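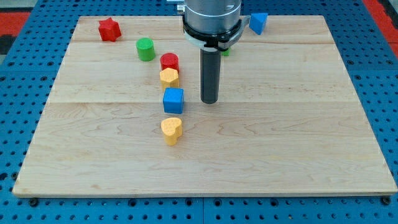

Shooting of the short film *Urkedent* has finished in Niven, after two weeks of mostly night work. Isla Nisbet plays the ferry clerk, and Murdo Forsyth is her brother, who returns home with a wrong name. The director, Sofia Sarantis, said that the last scene — a quarrel on the stairs — was the hardest for both actors.

Up to 77 local people took part as extras. The first showing is planned for November in the Prasamance hall, which has 500 seats. Tickets are not yet on sale.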